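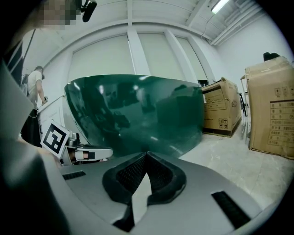
How often should the jaw pads of a hand-held gripper be inspected during a recording campaign? At the start of every shift and again after each change of object class, with the result written in the session log before the next recording begins.

4.2 Handling rules for glossy and curved parts

The rule above comes from the site guide used at Ondley, which we took over with small changes. The guide was first written for flat packaging and says little on curved parts with a reflective surface, such as the green panel in Figure 3. We therefore added the following practice.

Figure 3. Curved panel held at its left edge by the gripper jaw, with the square marker on the finger in view.

Operators grip a panel at an edge and keep the marker on the finger facing the camera for the whole recording. If the marker is lost from view, the recording is marked as incomplete and repeated. Repairing the track afterwards by interpolation is not allowed under the guide, although Prendergast permits it for short gaps and the two sets of data should not be mixed without a note.

Reflections need a separate check. A glossy surface can mirror people and lamps, and a reviewer who blurs faces in the background may miss the same face on the part. Reviewers at Todel now look at the part first and the room second. Of 3120 recordings reviewed under this order, 167 were sent back for further masking. Most of these showed dark, polished parts.

People may be present in the room during recording, but they must have signed the consent sheet and must stay out of the operator's reach. Boxes and stands may remain on the floor if the walking route is clear. The Grostotgate draft asks for a marked floor area as well. We did not adopt this, as the operators move between rooms.

Each reviewer works for no more than four hours a day. Disagreements between two reviewers were settled by Rok Kos, who also kept the list of rejected recordings. The list was closed in January, and the nine entries still open at that point were left out of the results in Section 5.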